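Planning a humanoid for the switch room: where does the money go?
Plant Automation board > Buying and budgeting

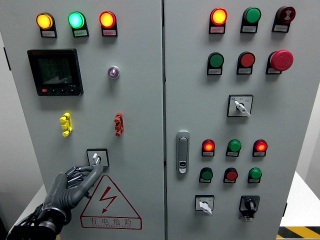

Hand on the rotary selector, left-hand door

nabil_twal
We're putting next year's bid together at Sirden and I'm properly excited about this one! The job is panel rounds: read the lamps, note the meter, turn a selector when asked. I've split the pot 65 per cent robot and hands, the rest for everything else. Does that look daft?

J.Shirima
Not daft, but light on hands. We budgeted for one pair at Wivetti and wished we'd had a spare on the shelf from day one. Those little levers want a good thumb and finger grip, so get a quote for fingers separately.

heidrun_b
I'd question the whole thing, sorry. A fixed camera for the meter and lamps plus remote switching would do most of this for far less. How many panels?

nabil_twal
50, four different makers, and half of them old enough that rewiring means an outage. That's what killed remote switching for us.

heidrun_b
Fair enough, outages change the sums. I'd still put cameras on the newer ones.

Elibariki C
Love this thread. Please put training hours in as their own line! We set aside 400 for Leone and used every one, mostly on selectors and push buttons. A practice cabinet is worth every penny too.

J.Shirima
Seconded on the cabinet. And ask who signs off e-stop access before June, our safety lot took ages.

nabil_twal
Spare hand and practice cabinet both going in tonight. Will post the revised split once I've got the finger quote.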